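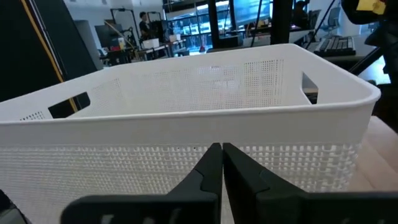 Photo: Dagný Briem

Part 4: Setting up your baskets

By now you should have the Clisum shelves up and level (if you haven't, go back to Part 3, because baskets slide about on a sloping shelf and it'll drive you mad). This part covers the big white plastic baskets, the ones with handle holes in the sides and all the little holes in the walls. I've got them in the airing cupboard and under the stairs, and I'd have more if I had anywhere to put them!

Before you start
You'll need the baskets, a tape measure, a damp cloth, a dry cloth and some tie-on labels. Leave yourself a bit of clear floor too.

1. Take everything out. I know it's tempting to shuffle things from the old box straight into the new one, but start with the basket empty and give it a good look over. Run a finger along the top edge and round the corners, and feel for any rough bits of plastic.

2. Wash it in warm soapy water. The holes are small and they love fluff, so use an old toothbrush on them – the kind you'd otherwise throw away. Shake it over the bath, then stand it upside down on a towel until it's dry.

Caution: don't pour boiling water over a plastic basket. I warped a perfectly good one that way in March and it has rocked on its base ever since.

3. Measure the shelf from back to front. Mine is 476 mm deep, and I like the basket to stop a little short of the edge so I don't catch my hip on it.

4. Decide which way round it goes. I put a handle end facing out, so I can hook my fingers in and pull. If your shelf is wide and shallow you'll want the long side facing you, in which case leave a hand's width at each end or you'll never get hold of it.

Note: Zewditu Gidey, who has the Bajpai shelves, lines hers with an old pillowcase. Very good for socks and anything with thin straps that might poke through.

5. Fill it, heavy things first. Towels on their sides work better than towels in a pile (you can see what you've got). Stop just below the rim if another shelf sits close above.

6. Tie the label through a couple of the holes near the top. Sticky labels peel off mine within a week, but string stays put.

Caution: lift a full basket by both handles, never by the rim on one side. If it bends when you pick it up, take something out.

Once they're all in, have a go at sliding each one out and back. Any that stick can swap places now, before you start on the hooks in Part 5.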